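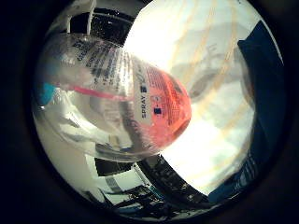
Cestance wagon, 980 miles on a used timing belt kit?? Need opinions

Reading time: 6 min
Posted 23 October 2018 by Delphine Alcantara

We use cookies to remember your login and show you relevant ads. By staying on the site you accept this. Manage settings

dalcantara
ok so quick version, typing on my lunch. Bought an 04 Cestance wagon in April, the 1.8 gas one. Seller had a folder with every receipt in it. Timing belt done right before I bought it, great. Except I finally sat down with the folder last night and the invoice says belt only. No tensioner, no idler, no water pump. Belt only on a car with 112k on it.

Now there's a whine at idle, cold starts, goes away once its warm. Been 980 miles since the belt going by the invoice. Local shop wants 600 to do the whole lot again with pump. Do I pay it or am I being paranoid. Car is otherwise lovely, would like to keep it

wagonwheelz
Pay it. Interference engine. Idler seizes, belt comes off, valves meet pistons, you're shopping for a new car.

torsion_tim
Hang on. Cold whine that goes away is alternator bearing or power steering pump 9 times out of 10 on these. Mine did it for years. Pull the serpentine belt, start it for a few secs, listen. If whine's gone it's not on the timing side at all.

wagonwheelz
Sure but the parts are still old either way. whine or no whine

torsion_tim
Not arguing that. Saying diagnose first then spend. She asked two questions really.

dalcantara
can I run it with the serp belt off?? doesn't that run the water pump

torsion_tim
Not on the 1.8, pump is driven off the timing belt. Thats why everyone does them together. Few seconds cold does no harm, battery light will come on, ignore it.

Mod note: moved from General to Cestance 1st gen.

greasemonk_kj
600 is decent for that job with a pump IF its good parts. Ask what brand. A lot of places use the Prernari kit and I've had one of those go noisy inside a year. Tensioner bearing. Haddad kit costs a bit more and comes with the proper bolts.

wagonwheelz
Never had a problem with Prernari, put three in

greasemonk_kj
Good for you, I had a problem with one. Out of how many, fair enough, I don't keep a log.

nightshift_bo
Haddad kit here, 40k on it, silent. Get the metal impeller pump, the plastic one cracks off the shaft and you get no warning except the temp gauge. Ask me how I know

dalcantara
rang the shop. Its a Prernari kit, they can do Haddad but its extra and a few days wait. Also they said the whine "is probably the idler" over the phone without hearing it, which, hm

torsion_tim
Hm is right. Do the serp belt test.
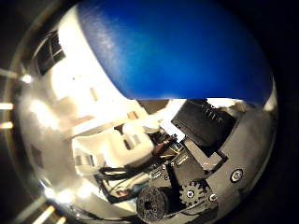 The blue again, with the window in it.

dalcantara
ok did it. Took me forever to find the tensioner with the wrench, knuckles wrecked. Belt off, started it, ran it maybe ten secs. WHINE GONE. Belt back on, whine back. So tim was right??

torsion_tim
Told ya. Now spin the pulleys by hand with the belt off. Alternator, PS pump, AC, serp idler if you've got one. The rough one is your noise.

dalcantara
belts back on already 😭 will do it again at the weekend

greasemonk_kj
Bet on alternator. The bearing behind the pulley gets dry on these.

wagonwheelz
OK fine so the noise is something else. I'd still do the timing stuff before winter. Original idler at 112k is a gamble no matter what the alternator's doing. People on here hear "noise isn't the belt" and then run it another 3 years

torsion_tim
Nobody said 3 years.

wagonwheelz
Somebody always does it tho

clutchcargo
Late chime in, why would a shop do belt only in the first place? I'd want to know who did it. Is there a stamp on the invoice? There was a place selling cheap belt only jobs to people about to sell the car. Looks great in the ad.

dalcantara
stamp says Darnel Auto. seller said he used them for everything, the brake receipts are them as well

clutchcargo
Don't know them. Might be fine, might be the customer said just the belt please. Lots do. Call and ask, they'll have it on file if its only from this spring.

nightshift_bo
while you're in there, check the crank seal. If it weeps it gets on the new belt and you're doing it all a third time. Seal is cheap, labor's already paid.

greasemonk_kj
+1 cam seals too. And torque the crank bolt properly, don't let them rattle it on with the gun and call it good.

dalcantara
making a list to hand the shop lol they're going to love me

update: called Darnel. Guy was nice about it. Said seller was offered the full kit and didn't want to pay for it, its written on their copy. He also said he wrote "recommend idler + tensioner soon" on the bottom, and yep, its there, under the fold where the staple is. I just never opened it flat. Soooo

wagonwheelz
There you go then. A shop that did the belt for a living told you soon.

torsion_tim
Yeah I'd go along with that. Do the timing side, but do the alternator seperately and don't let the first shop tell you the 600 job fixes the whine. It won't.

dalcantara
pulleys done. PS pump smooth, AC clicks a bit but spins fine, alternator feels like it has sand in it. So kj gets that one

greasemonk_kj
🏆

greasemonk_kj
Rebuild or replace? A bearing set is cheap if you have a press or know someone. Reman units are hit and miss, check the amp rating matches, the wagon with heated seats has the bigger one.

dalcantara
no press. no heated seats either I don't think? there's a blank where the switch would be

nightshift_bo
Then small one. Still read the tag on yours before ordering, they got swapped around a lot in junkyards.

clutchcargo
Buy a new serp belt as well if yours has been on and off three times this week. Check for cracks on the rib side.

wagonwheelz
Which kit did you go with in the end

dalcantara
Haddad with the metal pump. Paid the extra. Booked in, they're doing crank seal too and didn't even complain. Alternator I'm going to try myself, its two bolts and a plug according to the manual and I have seen the top bolt, its the bottom one I'm worried about

torsion_tim
Bottom one comes out from underneath. Wheel off, splash guard off. Soak it the night before. And DISCONNECT THE BATTERY, the big wire on the back is live all the time

dalcantara
noted, in capitals

greasemonk_kj
Don't agree on from underneath, I've always done it from the top with a long extension and a wobble. Splash guard clips just snap.

torsion_tim
You have smaller arms than me.

wagonwheelz
Clips are cheap. Underneath.

dalcantara
ordering clips then. will post when its in

Get our weekly roundup of wagon threads by email. Enter your address to subscribe. Unsubscribe any time.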